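I've finally got the old radio going again! It's a 1991 Tendier that came from Rekha's loft (she was about to bin it, can you imagine), and all November I've been up before six, turning the dial as slowly as I can to see who's out there.

The best find so far is a station at 1141 on the dial. Two presenters, an accordion, and what I think was a very long weather report for fishermen. I didn't understand a word and I loved it. 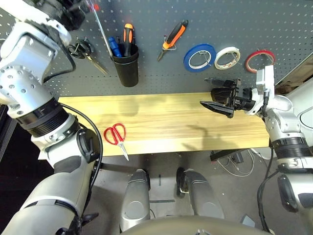
*Blue tape, white tape, red tape, and the scissors over on the left.*

Mounir says I need a longer aerial, so next I'm running a wire out to the pear tree. He gets stations from all over the place on his, even in the daytime! If you've got a set gathering dust, do plug it in and try just before sunrise. Bring a blanket and a big mug of tea.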